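A Day at the Robot Workshop

Have you ever wondered what happens to an old computer when people stop using it? In Bavville there is a workshop called Iltis where old computers are taken apart so the parts can be used again. Some of that work is done by people, and some of it is done by robot arms. Twice a year Iltis opens its doors so that families and school classes can come in and look. We went to the open day in August, along with 91 other visitors.

Before you go in

Everyone gets a pair of safety glasses at the door. Long hair has to be tied back and loose scarves go on the coat hooks. There are yellow lines painted on the floor, and visitors stay on their own side of them. A robot arm can move quickly, and many of them can't tell that you are standing there.

What is a robot arm?

A robot arm is a machine built a little like your own arm. Hold your arm out and bend it. You have a shoulder, an elbow and a wrist, and each one is a joint. A joint is a place where something can bend or turn. A robot arm has joints too, with a motor to move each of them. Your wrist can only twist so far before it hurts. A robot's wrist can often twist much farther.

At the end of the arm is a tool. For some jobs it is a screwdriver, and for others it is a suction cup. For picking things up it is usually a gripper, which opens and closes like a finger and thumb.

What is inside a computer?

Our guide was Anselmo Fagundes, who has worked at Iltis for 11 years if you count the time before it had any robots. He started by showing us the parts on a table, so that we would know what to look for.

The motherboard is the big flat board that everything else plugs into. Many are green, but they come in other colors.

The power supply is a metal box. It takes electricity from the wall and changes it into the kind the computer needs.

The hard drive stores your pictures, games and homework, even when the computer is switched off.

The memory is a thin stick that stands up in a slot on the motherboard. It is also called RAM. The computer uses it for whatever it is doing right now – if you are drawing a picture, the picture is kept there while you draw.

The hard part

You might think a strong robot would find all this easy. Lifting is easy for it. Being gentle is harder. A stick of memory fits tightly in its slot, and there is often a small clip at the end to hold it still. When you pull one out with your hand, you can feel whether it is coming out straight. A robot needs sensors for that. A sensor is a part that measures something, such as how hard the arm is pushing, and sends the answer to the robot's computer.
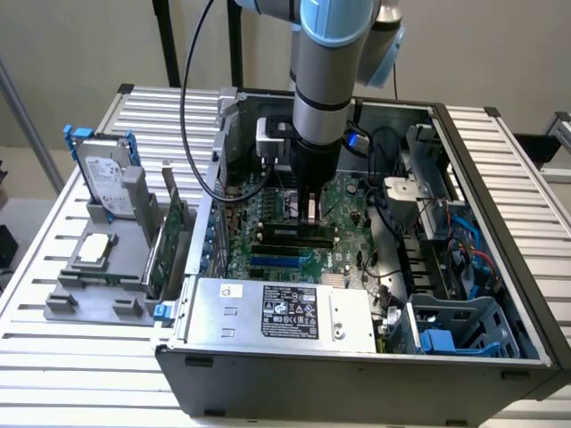 The gripper also has to be in just the right place before it closes. If it is off by the width of a pencil line, it may pinch the wrong thing or scrape the board. People write the instructions for each move, and they test them on broken computers first. Anselmo said the team tried the memory job 200 times before they showed it to visitors.

Cables are a problem too. They bend and flop, and they are never in quite the same spot in two different computers. At Iltis, a person still unplugs most of them.

Where do the parts go?

Parts that work are cleaned, tested and put into other computers. Parts that don't work are sorted by what they are made of. Metal goes in one bin and plastic in another. Circuit boards are kept apart from both, as they hold small amounts of copper and gold that can be taken out at a special plant.

Try it at home

You can find out what it is like to be a gripper. Put on a pair of thick winter gloves and stand some playing cards upright in a row of modeling clay. Now take one card out using only your thumb and one finger, without bumping the card next to it. Then try again with your eyes closed, while a friend tells you where to move.

The next open day is in January 2020. Classes need to sign up ahead of time, and children under eight should bring an adult.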